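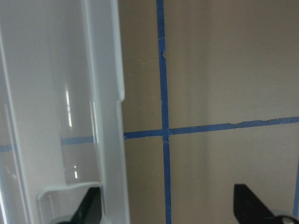 Liya Ambaye wrote back to the last call asking why anyone should give up an afternoon for a method that "only beats plain replay by a little." Fair. The gap was small in the March round, and we had too few people teaching to say where it comes from. So we need more of you.

**Call for participants - Serkuvum teaching study, round 3**

What we test: whether an arm learns better from one person's many demos or from a few demos each by lots of people. Up to 183 demos went into the last model. Mixed-teacher version recovered more often after a missed grasp, single-teacher version was smoother. We want to know if that holds with new teachers who've never driven an arm before. 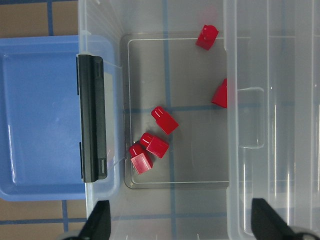
Sessions are 60 minutes, one person at a time. You guide the arm through short pick and place tasks, we record the wrist view plus joint positions, you fill in a short form after. No coding. The small parts are the hard bit - a red piece tucked up against the wall of a clear bin takes a different approach than one out on the open floor, and how people choose to go in for it is exactly what we're after. So please don't practice beforehand, and don't ask us for the "right" way. Slow is fine. Dropping stuff is fine, we keep those runs too.

Who we want:

- 18 or over
- can use both hands on a controller for a few minutes at a stretch
- normal or corrected vision, colorblind OK (tell us, we log it)
- not on the Tiltar or Nudwood projects, past or present

Left handers especially, we were short on them last time.

What you get: gift card at the end of the session, also if you stop early. Parking at the Masson building is covered, bring the ticket up with you. Results get mailed to everyone who took part, including the boring ones.

Data: arm recordings and form answers are stored under a number, your name is kept seperate. You can pull your runs any time up to 4 weeks after the session, just email.

To sign up - send your first name, which hand you write with, and two or three times that work to the study desk at Masson. Afternoons after 1 pm are easiest, mornings if we have to. Slots go in order of reply. If you dont hear back in a few days write again, the inbox is a mess right now.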